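Grouting a small hallway — cream tiles laid on the diamond?

CarmelaV
Posts: 33
July 25, 2023
Hello all, hoping for some friendly advice before I commit. We're finally doing the hall at our little terrace in Misholm (it has had the same brown carpet since we moved in, bless it) and I've fallen for a square cream tile with green diamonds on it. My husband wants them straight, in line with the front door. I'd love them turned so they sit as diamonds, but I do worry it'll make a narrow hall look busy.
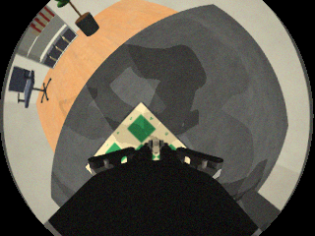 Picture: CarmelaV

Any thoughts very welcome, and on grout colour too, as I keep going back and forth between a soft grey and something nearer the tile.

siebe_schouten
Posts: 1145
Diamonds every time, Carmela! We did ours that way last November and the hall feels wider for it. Do buy extra for the cuts, though — I ran 11 tiles short and had a very glum fortnight waiting for more.

oldpointing
Posts: 1511
I'm going to side with the husband, sorry. In a narrow hall you end up with fiddly little triangles down both walls, and if the walls are out of true (mine were, dreadfully) your eye goes straight to them.

siebe_schouten
Fair point about the walls, but a straight border down each side hides a lot of sins. Grey grout, by the way. Cream looks lovely until the first wet dog.

CarmelaV
No dog, but two muddy grandchildren, so grey it is! I'll measure the walls this evening and see how wonky they are before I say anything at home.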